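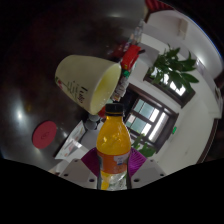

Re: Polia closed-backs or the Stitis?

On Monday you wrote:

> I've had the Stitis pair for two years and the left ear pad has
> started to peel. The shop in Plunwood has the Polia closed-backs
> in for 80 pounds. Are they a step up, or would I be better off
> buying new pads? I mostly listen to speech radio and some piano,
> plugged straight into a laptop. I wear glasses.

I have both here, so I can answer most of that.

The Polia has more bass and I don't think it suits speech. Male voices sound a bit thick on it, and I kept turning the volume down and then losing the quieter speaker. The Stitis is thinner at the bottom but clearer on words. For piano I'd give it to the Polia, mainly for the left hand, though the very top notes are a little dull.

With glasses the Stitis wins easily. The Polia clamps hard, and after about an hour I had to take it off. It may loosen with use. Mine hasn't so far.

Both are easy enough to run from a laptop. The Polia comes with 2 cables, one short and one long, and the socket is on the left cup. The Stitis cable is fixed, so if that goes you are into soldering.

On pads, Manolakis sell a replacement set that fits yours, part number 3409. They do a velour version as well, but it lets out some of the bass and the Stitis hasn't much to spare. Get the plain ones. To fit them, pull the old pad off from the bottom edge and tuck the new lip in a bit at a time, starting at the top. Keep the thin foam disc from inside the old pad, as the new ones don't include it.

I'd buy the pads. If you still want to try the Polia, ask the Plunwood shop whether they will let you sit with it for half an hour with your glasses on. They let me do that with an open pair in October.

Does your headband padding still feel all right? Mine went flat before the ear pads did, and I haven't found a spare for it anywhere.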